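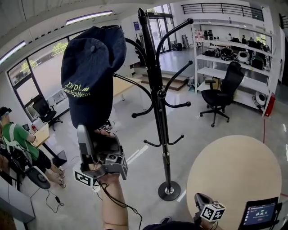
Search this forum
Go

Can a machine tidy a hallway yet?

By Facundo Saavedra
28 March 2024
2 min read

Facundo Saavedra wrote:
We run a small guest house and I'd like something that puts hats and coats back on the stand. Vellell quoted me 3000 for a arm on wheels. Has anyone seen one do it?

Nollar wrote:
Floors, yes. Hats, no. A cap is soft and the brim gets in the way of the hook. Save your money.

Alžběta Štefanec wrote:
I disagree with Nollar. Caps are fine if the grip is on the right bit. Coats are the hard part -- you have to find the loop.

Nollar wrote:
Fine in a big bright room with the stand out in the middle. Try it in a dark hall with four coats already on it.

volness30 wrote:
We had one on trial at the shop last July. 100 goes at hanging an apron, 30 stayed up. My Saturday lad is quicker.

Alžběta Štefanec wrote:
Which gripper was that? Two flat fingers or a suction cup?

volness30 wrote:
Two fingers, no padding. I'll look up the model tonight.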